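Bed Preparation Standards in Guest Accommodation
Speaker notes, Session 2: The Fitted Sheet
Breltness Hospitality Services, Housekeeping Standards Program

Slide 1. Opening

Good morning, and welcome to the second session of the housekeeping standards program. The first session dealt with linen storage and cart loading. The present session covers the fitted sheet alone. Top sheets, blankets and pillows are treated in Session 3, and questions on those items should be held until then.

Attendees should have the Sedero linen handbook open at the section on bottom sheets. Allow a moment for late arrivals to find a copy.

Slide 2. Why the bottom sheet is reviewed separately

In the December review, supervisors inspected 1,000 made beds across the properties served by Breltness. Of these, 175 were returned for correction. In 100 of the returned beds the fault lay in the fitted sheet, and the bed had to be stripped to the mattress before it could be put right.

Pause here. Ask the room how long a full strip and remake takes at their own property. Answers will vary with bed size and with the number of attendants assigned to a room.

The department's position is that the fitted sheet must be checked before any further layer is placed on the bed. Supervisors at the Cloutier property adopted this practice first, and the wording in the handbook follows theirs.

Slide 3. Placing the sheet

Read the sequence aloud, slowly. Confirm the size on the label. Lay the sheet over the mattress with the seams turned inward. Seat the two corners at the head, then move to the foot and seat the remaining two. Draw the skirt of the sheet fully beneath the mattress on each side.

Attendants working alone should seat diagonal corners in turn. Attendants working in pairs should take one side each and draw the fabric at the same moment.

Remind attendees that the mattress is to be lifted with bent knees and only as far as the hand requires.

Slide 4. Reading the surface

Leave the slide up without comment for a short time and let attendees decide for themselves whether they would pass the surface for the next layer. Take several views before continuing.

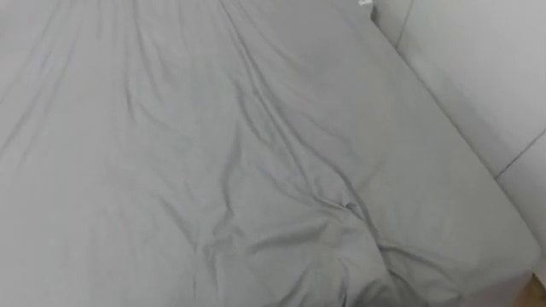
Figure 1. Light gray fitted sheet with lengthwise creasing and a gathered fold.

The long diagonal crease should be discussed first. It is deeper than the creases beside it and leads into the bunched fabric, where the sheet lies in overlapping pleats. Under the standard, a gather of this kind is a correction item. The fainter wrinkles elsewhere are a lesser matter and may be smoothed by hand.

Draw attention also to the side of the mattress, where the sheet turns down over the edge. Coverage at the side does not by itself establish that the top surface is acceptable. Both are to be checked.

Slide 5. Correcting a gather

Pressing down on a gather is not an approved correction. The attendant should release the nearest corner, spread the pleats outward with flat hands, and draw the fabric toward the edge before seating the corner again. Should the gather return, release the opposite corner as well and confirm that the sheet matches the mattress size.

Sheets that cannot be made to lie flat are to be placed in the Plumodby return bag and recorded on the linen form. Item 19 on the form is the correct entry for poor fit. Stains and tears are entered separately.

Slide 6. Practice period

Divide the room into pairs. Each pair will fit one sheet, exchange beds with another pair, and inspect the work they find. Corrections should be stated in the terms used in the handbook.

Collect the inspection forms before the break. Session 3 begins at 11 a.m. in the same room.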